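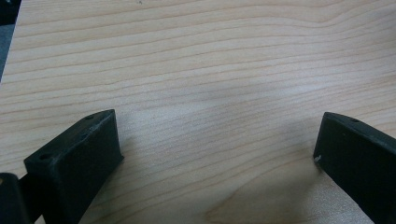 What is the Brollham Throws Meeting?

The Brollham Throws Meeting is an annual track and field competition for the shot put, discus, hammer and javelin, held each June at the Wike athletics ground in Brollham.

History

The meeting began as a club contest between Brollham and the neighboring town of Anance. It was limited to the shot put and discus until a hammer cage was built at the north end of the ground. The javelin was added two seasons later. Attendance at the most recent meeting was almost 3,000.

Format

Senior events are open to athletes who have reached the entry standard during the current season. Each field is limited to 11 throwers. All entrants receive three attempts, after which the leading eight receive three more. Ties are decided by the second-best throw. Junior events take place in the morning with lighter implements, and the first senior event starts at 1 p.m.

The Zotico Cup is awarded to the club with the most points across all four events. A club may enter no more than two scoring athletes in each event.

Records

Pierina Gentile won the women's discus in four consecutive years and later served as meeting director. The women's hammer record is held by Tülin Kocabaş, whose winning throw came in the sixth round. Anance has won the Zotico Cup more often than any other visiting club. The largest number of clubs represented at a single meeting is 31.

See also

Wike athletics ground
Anance Harriers
Hammer throw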